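Nimri Household Words: a README

Welcome, and thank you for stopping by! Nimri is a small collection of 1000 everyday words and short phrases for things people keep and use at home, gathered from older speakers in Varnwood and written down as closely as we could manage to the way they were said. It began as a notebook that lived beside my kettle, and it grew rather more than I had planned (most of my projects do).

Each line in words.txt has 5 fields, split by tabs: the word, its plain meaning, the speaker's code, the part of the house it belongs to, and a note. The notes are my favourite bit. Some are a single word and some wander off into a story about a grandmother's pantry, and I couldn't bring myself to trim them. 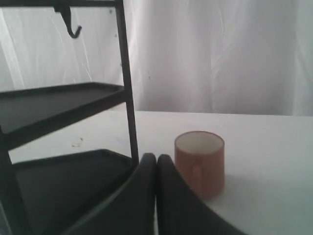 Hiba Karaki
Collector and keeper of the word list

Words for storage turned out to be the richest part of the whole collection. A shelf, a rack, a tray and a hook may each go by several names depending on who is talking and what is being put away, and two sisters who grew up in the same house could disagree quite cheerfully over all of them. Where that happened I have kept both answers on separate lines, so please don't tidy them up as duplicates!

Spelling is a sore point, I'm afraid. Many of these words had never been written down by the people who use them, so Suha Akl and I settled on one spelling for each and put the others in variants.txt. If your family spells something differently, we would love to hear about it.

Known gaps: the kitchen is very well covered, the garden hardly at all, and there were only 3 speakers who would talk to me about laundry. Sound recordings are not included, as most people were happy to be written down but shy of being heard.

You are welcome to use the list for teaching, study or plain curiosity. Please mention Nimri by name, and leave the speaker codes as they are. They stand in for real neighbours, who were promised that much.

Last updated 26 Jun 2025. Garden words are next, once I've found someone patient enough to walk me round theirs.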